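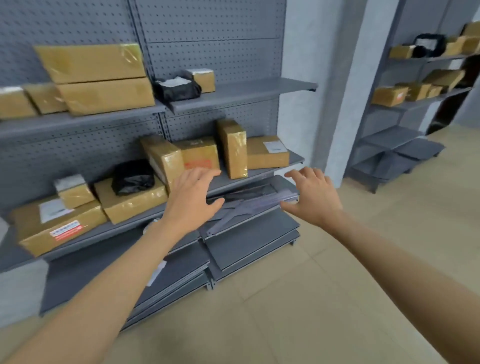
July 2023
Election Records Workshop, Grellach
Entry by Heiðrún Baldursdóttir

Work continued on the reconciliation of the March council election in Pevholm. The returning office has supplied the signed tally sheets for all six wards, together with the turnout register and the register of spoiled ballots. The purpose of the exercise is to establish whether the published result can be reproduced from the paper record alone, without reference to the office's own spreadsheet.

Wards 1 to 5 reconcile. Ward 6 does not. The turnout register gives 1188 voters marked as having received a ballot. The tally sheet gives 900 valid votes, and the spoiled ballot register for that ward has no total entered at the foot of the page. Until a total is found, the difference can't be assigned to spoiled ballots, to ballots not returned, or to a second tally sheet that was not sent to us. Cameron Lowther considers the last of these the most likely. The sheet we hold is marked "A" in the upper corner, and no other ward uses a letter.

A written request has been made to the returning office for any sheet marked "B" and for the counting supervisor's log. The request cites the access provision in the Pevholm election rules and asks for certified copies.

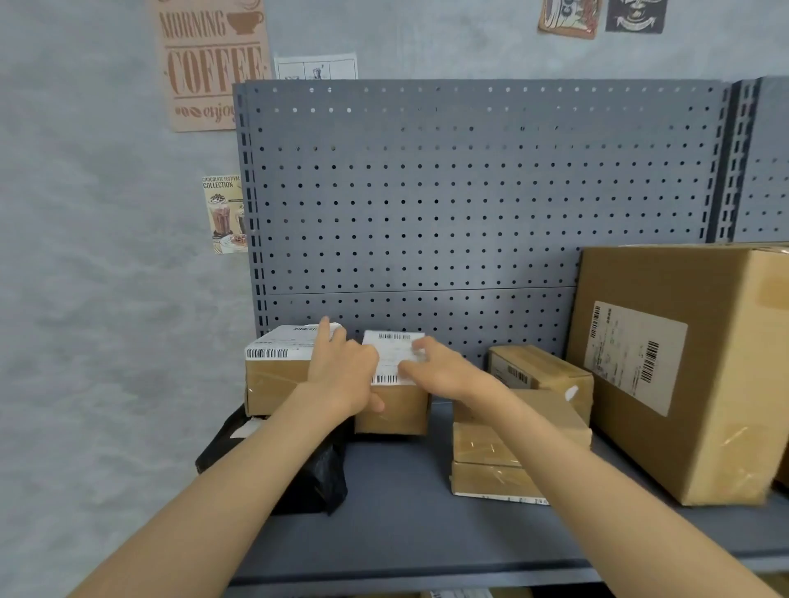 The question of the threshold was also reviewed. Under the local rules, a ward in which more than 1000 ballots are issued must be counted by two teams at separate tables. Ward 6 passed that mark. If two teams were used, two sheets should exist, and the letter is explained. If only one team was used, the procedure was not followed, and this would have to be stated in our report whether or not the result is affected.

The seat in Ward 6 went to the Pomare list. The Prukach list finished second and has not filed a complaint. Colleagues are reminded that our report doesn't take a position on who should hold the seat, and that the Ward 6 difference is not to be discussed with either list before the returning office has replied.

Corrections to earlier notes: the Ward 3 turnout figure was copied from the draft register. The final register has been used since, and the ward still reconciles. The initials on the Ward 2 sheet, which had been read as those of the deputy supervisor, belong to the presiding officer. C.L. has amended the index.

Outstanding:
Spoiled ballot total, Ward 6.
Sheet "B", if it exists.
Supervisor's log, all wards.
Second reading of the Ward 4 sheet by someone other than myself.

H.B.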